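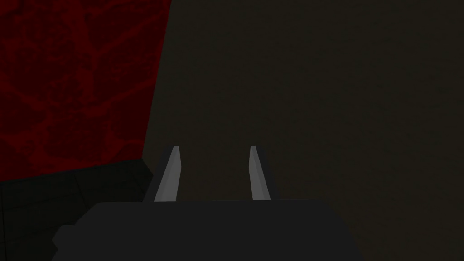 Search this manual Go

4.3 Setting the serial link on the Norkico logger board

The board leaves the factory with its serial port set to the Kozan protocol. Carry out the steps below before loading your own firmware.

1. Disconnect the 12 V supply. Leave the USB lead plugged in.

2. Move jumper J4 to the BOOT position.

3. Open the Basitz console and select the port. On Linux the user must belong to the dialout group.

4. Type link show. The reply should contain the board code 617. Any other code means the wrong port is selected - go back to step 3.

5. Type link timeout 1000. The value is in milliseconds. The lowest value accepted is 50.

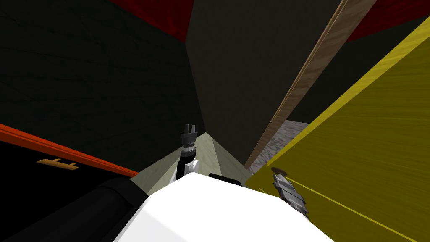 6. Type link save and wait for the prompt to return.

CAUTION: Do not remove the USB lead during step 6. A partial write leaves the settings block unreadable, and the board must then be restored as in section 4.7.

7. Return J4 to RUN and reconnect the supply.

Note: Timeouts under 100 ms may cause dropped replies when a hub is fitted between the computer and the board.

Note: Firmware built with the older Fliltdale tools ignores the saved timeout. Set it in the project file instead - see Appendix B.

Section revised by Eylül Karaca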